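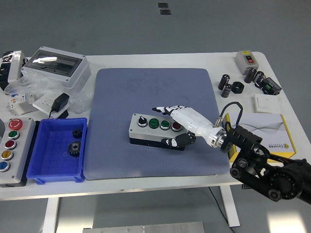
Bench as it stands, control box on the mat

Sorting out a practice bench for control wiring
Posted in: Shop Electrical > Training and Test Benches

wzapata577
I'm putting together a bench for people learning basic control wiring. The four-control box is the one I want them to start on: black selector on the left, two green buttons, then red. The tall station with the e-stop on top comes later. My budget is 2,000 for the whole bench and I still need a power supply and terminal blocks. What would you change before I buy more?

junard_e
Move the tall station. You have the e-stop on the left edge of the table and most people are going to be working over the mat. I'd want it at the front, within reach of either hand.

Itia
Disagree with junard. On a practice bench that station is a part to be wired, same as the rest. The e-stop that kills the bench should be a separate one, mounted to the table. If you teach people to rely on the loose one they will hit it someday when it isn't connected to anything.

junard_e
Fair, but a beginner sees a red mushroom and hits it. I'd still keep it close.

carhuamaca
Two greens next to each other will get mixed up. Label them before the first class. We put FWD and REV on ours and used the selector for local/remote.

Also get the capacitors off the table and into a lidded box. Same for the hex nut.

wzapata577
Labels are a good idea. The caps and the relay module with the green terminal block are for lesson 2, so I can box those together. The gears are staying in the blue tray.

Priltden
What are the gears for? If it's a wiring class I'd drop them.

wzapata577
Motor lesson at the end. Might drop it if we run short on time.

Itia
Is the enclosure with the tinted window going on a backboard? I'd mount it upright with the breaker inside and get the plastic bag out from under it.

wzapata577
Yes, plywood board along the back, planned for December but I may do it sooner. I'll mount a separate e-stop like you said and leave the tall station where it is for now.

Wilmer Zapata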